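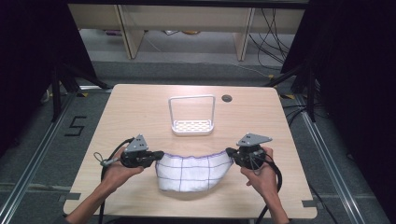
How many times should a dish towel be folded?

Three times is enough for most kitchens: once lengthwise, then twice across. Lăcrămioara Buzatu gives that answer to nearly everyone who asks, and she gets asked a lot. She has run the linen room at Jadham, a guesthouse with a large shared kitchen, for nine years, and since January she has also taught a short evening class on household linen in the dining room there.

I visited on a gray afternoon, while the last of the lunch plates were going back on the shelves. Buzatu was sorting a stack of towels by size and kept sorting while we talked.

"People think folding is the part they get wrong," she said. "Most of the time it's the corners. If you don't have the two top corners before you start, you're folding a lump."

Her method begins with the towel held up by both corners of one short side. She lets it hang for a second or two, gives it one snap, and lays it on the table with the far edge going down last. After that she smooths it with the flat of the hand, from the middle outward. The whole thing takes her less time than it took me to write this down.

She prefers towels with a check or a grid woven in, and not for the look of them. "The lines tell you if you're straight," she said. "With a plain white one you have to trust the hem, and after a year of washing the hem has gone its own way. With a grid I put line on line and I'm done."

Jadham keeps 92 dish towels in use. Another 29 sit in a cupboard upstairs, still in their paper bands. Buzatu buys from a small supplier called Flallitz, mostly cotton, some half linen. The half linen dries glasses better but wrinkles more, and the night staff don't like it. She has stopped arguing with them.

I asked whether it matters how a towel is folded if it is going to be pulled out and used an hour later.

"It matters for the drawer," she said. "The drawers here are shallow. If one person folds in thirds and another in quarters, the stack leans and the drawer catches. Then someone pulls hard and the front comes off. We've had that twice."

The drawer fronts are the business of Karim Shboul, who does the repairs at Jadham and came in partway through our talk to look for a screwdriver. He put the count at three. He built the table the linen is folded on after an older one kept snagging the cloth.

"The old one had square corners, and one of them had split," Shboul said. "I rounded these and sanded them down until a stocking would slide over them. Then I did the underside as well, because she checks."

"I do check," Buzatu said.

The class came out of a complaint from a guest, who had asked for clean towels and was given a pile that looked, in her words, slept on. Buzatu offered to show the kitchen helpers how she did it, a few guests stayed to watch, and one of them asked when the next lesson was. It now runs for an hour at seven in the evening. The first half is washing and drying, the second half folding. Fitted sheets are left for a separate session, and she admits she doesn't look forward to that one.

On washing she is brief. Towels go in on their own, never with anything that has a zipper. She uses half the detergent the box suggests and no fabric softener, which leaves a coating and makes cotton slow to take up water. She hangs towels by the short edge and takes them down while there is still a little give in them.

"Bone dry is harder to fold," she said. "You get a crease where you didn't ask for one."

Ironing she leaves to the individual. Her mother ironed everything, including dust cloths, and Buzatu did the same until she was 30 or so. Now she irons tablecloths and nothing else – and those only when there is a wedding party in the house.

Before I left she handed me a towel and had me try it. My edges were off by the width of a finger. She shook it out and gave it back.

"Corners first," she said. I did it again, and that one went in the drawer.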